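Home | Court Booking | Equipment | Membership | FAQ | Contact

Shuttlecocks: Sorting, Storage and Reuse FAQ

4 min read

What does this page cover?

It covers the handling of feather shuttlecocks between sessions at the Zirkstead and Drallbridge halls: sorting, tray storage, humidity and disposal. Nylon shuttles are kept in their original tubes and are outside the scope of this page.

When are shuttles sorted?

After the evening session, once the nets are down. Shuttles are gathered from the courts into a ball bag and taken to the sorting table. They are not sorted courtside. Floor dust sticks to the cork and makes grading unreliable.

What surface should be used?

A flat, smooth, light-colored board laid over the table. Broken feather tips are small and drop into table joints, and a board can be wiped down in one pass. Set the tray to one side of the board and leave the rest clear for the shuttles being checked. 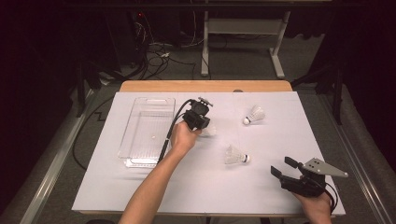
Equipment Team, Cordero Badminton Club
Shuttles should lie on their sides on the board with space between them. Standing them on the skirt puts load on the feather tips, and stacking them at this stage hides damage on the inner shafts.

What kind of tray is suitable?

A shallow clear plastic tray with rounded corners. Clear walls allow the contents to be checked without lifting anything out. A handle cutout is useful for carrying but also admits dust, so trays with cutouts go inside the cabinet and not on the open shelf. Ridges on the tray floor are acceptable.

Does the tray need to be cleaned first?

Yes. Remove any loose bits from the floor of the tray before loading. Grit trapped under a shuttle marks the cork. A dry cloth is sufficient. Do not use spray cleaner, which leaves a film.

How should a shuttle be picked up?

By the cork, or by the lower part of the skirt where the thread binding holds the shafts together. Do not pinch the feather tips. When placing a shuttle in the tray, lower it and release. Dropping it from above bends the outer feathers.

What are the grades?

Grade A: all feathers intact, cork firm, no wobble in flight. Used for match play.
Grade B: up to 2 feathers frayed, cork firm. Used for club nights.
Grade C: any broken shaft or soft cork. Used for multi-feed drills only.

A shuttle that falls between grades goes to the lower one.

How many shuttles go in one tray?

The limit is 20, in a single layer. Grades are not mixed. Mark the grade on masking tape on the short end of the tray.

Can shuttles be returned to their tubes?

Grade A shuttles can, if the tube is undamaged and the cap fits. Load them all facing the same way. Grades B and C stay in trays, as frayed feathers catch on the neighboring skirt and tear further.

Do shuttles need to be humidified?

Grade A only. Dry feathers become brittle in winter, when the hall heating is on. Place a damp sponge in the cabinet on the shelf below the trays, without contact, the night before a match. Remove it in the morning. Cork that has absorbed water should be treated as Grade C.

How much stock is held?

The July count was 830 across both halls, all grades included. New tubes are ordered from Dutau when Grade A stock falls below 200. Orders are placed by the equipment team, and requests from individual members should go through the contact page.

What happens to shuttles below Grade C?

They go in the bin marked for craft and school use. Loose feathers go in general waste. Corks without skirts are kept separately for the junior racket-control drills.

Can members take used shuttles home?

Grade C only, after the session. Record the quantity on the sheet inside the cabinet door.

12 shares | 3 comments

Previous: Net Heights and Posts | Next: Racket Stringing | Back to top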